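Household Tips: Papers and Voting Mail for Clubs and Associations

Updated Tuesday, April 2, 2019

If you belong to a homeowners group, a garden club or a professional association, you receive more paper than you think. Notices of meeting, proposed rules, ballots, proxy forms. In our house all this was lying on the refrigerator until the magnets were falling down. I write here what we do now, and maybe it is useful also for you.

Keep one folder for each group
Use a plain folder and write the name of the group on the front, large enough to read from standing. My folder for the Casura Residents Association has only three things in it: the rules which are valid today, the last notice, and the receipt for dues. When new rules are adopted, write "OLD" and the year on the first page of the former ones and move them to the storage box. Do not throw them away in the same week. In September I needed an old version to show what the fence rule said before, and I was glad to have it.

Open the notice at the kitchen table, with a pencil
Look first for the last day to vote and put it on the wall calendar, seven days too early. Then look how the vote is done. Some groups want paper, some use a link in an email, and some accept both but count only the first one that arrives. If the email did not come, check the junk folder before you call the secretary.
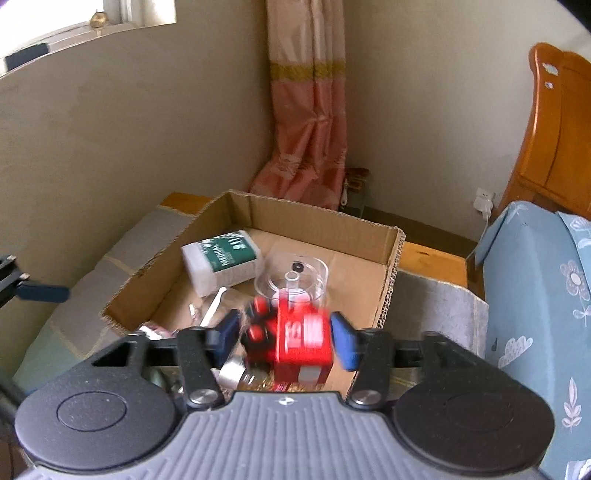
Photo: Harvey Doucette

Comparing two versions of the rules
Put the old and the new pages side by side and mark only the lines that are different. Our last rules had 347 lines, and I finished in one evening with tea. A ruler under the line helps very much. If the print is small, ask for the file and make it bigger on the screen — most secretaries will send it the same day.

Proxy forms
Sign with a pen that does not smear, and let it dry before folding. Make a copy for yourself. Write on the copy to whom you gave the form and on which day. A proxy without a date was refused in my sister's group, the Selent Garden Society, and she had to drive back home for another one.

Storing the old papers
A cardboard box is good if the room is dry. In a basement I prefer a plastic box with a tight cover, standing on a shelf and not on the floor. Put the newest year in front. Staples can rust with time, so for papers you want to keep long it is better to take them out and use a folded sheet as a cover. An archive box from the office store holds up to 2,000 sheets, but when it is full it is too heavy for me to lift — I fill mine only to the half.

Passwords for online voting
Do not write the password on the notice itself. I keep a small notebook in the drawer with the dish towels, and every group has its own page there. After the vote is closed, I cross out the code with one line and write the result under it.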